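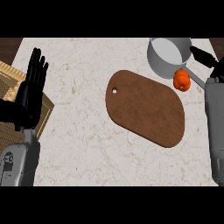
The note from Plunari came in before I started the simulator: they think the grasp planner is fine, and that we should look at the frame conversion between the wrist and the palm instead. Their reasoning is that the error appears only on the arm which is near the pan, and the planner is the same code for both arms.

8/18/21, notebook, bimanual kitchen task

I did not fully agree, but I took it as the first thing to check. Result so far: they are half right.

Setup. Kitchen layout with marble counter, board, saucepan, orange pepper. Task is "pepper to board", right arm does the pick, left arm should stay parked with the hand open. Loseo controller, branch from last week, default gains. Seed 423 for all runs today, so please use the same one if you repeat.

First I printed the palm pose from the wrist side and from the fingertip side, and compared. For the left hand they agree. For the right hand there is an offset of 7 mm along the approach axis. It is constant in every pose I tried, so it is not a joint problem. I found it in the hand description file: the right palm was mirrored from the left, but one translation was typed by hand and never updated. Corrected and committed.

After the correction I ran the batch again, 162 episodes. Successful picks went to 117. This is better than before, but I expected more, and the remaining failures look very similar to each other. The arm goes to the pre-grasp pose beside the pan, stops there, and the planner returns "no path" until timeout.

My opinion is that this second problem is in the collision model. The pepper is directly beside the pan handle, and the handle has one single convex hull together with the pan body. The hull fills the corner between body and handle, which in the visual mesh is free space. So the planner believes the fingers would enter the metal, and it refuses. I loaded the hull in the Trumance viewer and put it over the visual mesh. When the pepper is spawned close to the handle, part of it is inside the hull.

I tried to make the collision margin smaller. Please do not do this, it only moves the failure later and then the fingers hit the pan rim. Reverted.

What I want to do next:

Split the pan in two parts, body and handle, each with its own hull. Body can be a cylinder made of several convex pieces, because the inside must be open for the later tasks.

Add a check at spawn time, so an object which starts inside another collision shape gives a warning in the log. Now it is silent and we lose hours.

Send the corrected hand file to Plunari and ask if their copy has the same offset. I think yes, their file has the same comment in the header as ours.

One small thing about the left arm. The parking pose is good and does not block the board, but the controller still computes a full trajectory for it in each cycle, also when the target does not change. I measured the cycle time only by eye in the profiler, so no number here. It should be easy to skip.

Open question: do we keep the old results from before the offset correction? I moved them to the folder "old_palm" and did not delete anything. The plots in the Pavlović report were made with these results, so the right arm curves must be made new before December.

Batch with the split pan is prepared but not started, the mesh export still gives an error on the handle.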